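# "Ask Me Again When It Can Do the Zipper"

The shop at Drorkwood is the back half of what used to be a tile showroom, and the heating comes on when it feels like it. I got there at four in the afternoon in January, kept my coat on, and was handed a coffee by Elīna Vītola, who had already decided I was going to be difficult.

She wasn't wrong. I have visited a good number of home-built robots over the years and I've watched most of them fail to pick up a sock. The builders are nearly always charming about it. The money is nearly always gone.

Vītola builds with Chaimae Benjelloun, a former bookbinder who took up electronics when her wrists got bad. They share one bay, one bench and one enclosure, with two arms inside it. They call the whole thing Hinden. When I asked what the name meant, Benjelloun said it was the street where they bought the first secondhand motors, and that she would have preferred something shorter.

"People want me to say it's going to do the laundry," Vītola said. "I won't. Right now it handles bags. Some days it handles bags badly."

Why bags? It seemed to me like a strange place to begin, when everyone else starts with blocks and cups. Benjelloun said that was the point.

"A cup holds still and keeps its shape. You can fool yourself with a cup for a year. A backpack slumps, the straps go under it, the fabric folds where you didn't ask it to. If the software is guessing, you find out before lunch."

I asked whether they had found out before lunch.

"Many times," she said.
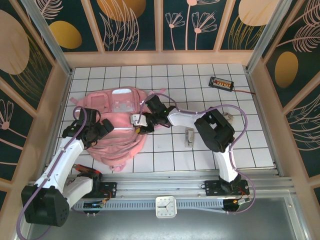
*Hinden's two arms at work on a pink backpack, with the clock on the front tray.*

The enclosure doesn't look like a laboratory. The walls are covered in dark teal panels with flowers and leaves drawn in pale pink, which Benjelloun chose and Vītola claims to tolerate. The floor is white tile. I suggested that a busy wall must make life harder for the vision software, and that a sensible person would have painted it gray.

"A sensible person would then have a robot that works in a gray box," Benjelloun said. "My house isn't a gray box."

Fair enough, though I'd point out that her house isn't a tiled box with a metal rail across the front of it either. She conceded this with a shrug.

The bill so far stands at $1,632, not counting the arms, which is a very large thing not to count. Vītola got those through Kabbaj, a small reseller that closed out its stock, and she wouldn't give me the price. I asked twice. The rest went on rail, brackets, wiring, boards and what she described as "connectors I bought wrong and then bought right." The purple cable running along each arm is a replacement for the original, which she says kept working loose at the elbow.

I wanted numbers on performance, so she opened the notebook. They have logged 717 attempts at one task: take the bag lying flat, get hold of it with both grippers, and turn it over. That's all. Turn it over and leave it more or less where it was.

So how many were good?

"Depends what you call good," Vītola said, and I put my pen down, because that sentence has cost me many afternoons.

To her credit, she heard herself. The notebook marks an attempt as good if the bag ends up on its other side, even when a strap is trapped underneath. Benjelloun thinks a trapped strap should count as a failure. They have been arguing about it for months and the tally has never been redone her way. I said that until it was, I didn't see how either of them could tell me whether the machine was improving. Benjelloun said thank you, rather loudly, in Vītola's direction.

"It's better than it was," Vītola said. "I stand next to it every night. I know it's better."

I believe that she believes it. I'd still like to see the second column.

We talked for a while about who is really doing the work. Most of the attempts begin with one of them steering the arms by hand through a set of controls, and the software learns from those recordings. It's an honest method and a slow one, and it leaves a visitor wondering how much of what he sees is the robot and how much is a patient person with a bad wrist. Benjelloun didn't mind the question.

"When I drive, it's me. When I don't drive, it's a worse version of me. I turn the bag from the left first, so it does too. It picked up my hesitation at the corner. I hate watching that."

The zipper is the next job, and here the two of them part ways. Vītola would like to try it by spring. Benjelloun thinks the grippers are too clumsy for a pull tab, and she has been pricing softer fingertips from Clakley at $22 a set. Vītola says she can cast her own for less. Both have said so before, I gathered, in the same chairs.

I asked what it would take for them to stop. Vītola didn't care for that one and went off to look for a hex key. Benjelloun thought about it.

"If we're still turning the same bag over next winter, I'd stop," she said. "She wouldn't. She'd buy another bag."

From across the bay, Vītola said she had heard that.

I asked her for a date when the zipper would work. She told me to ask again when it could do the zipper, and then she wanted her mug back.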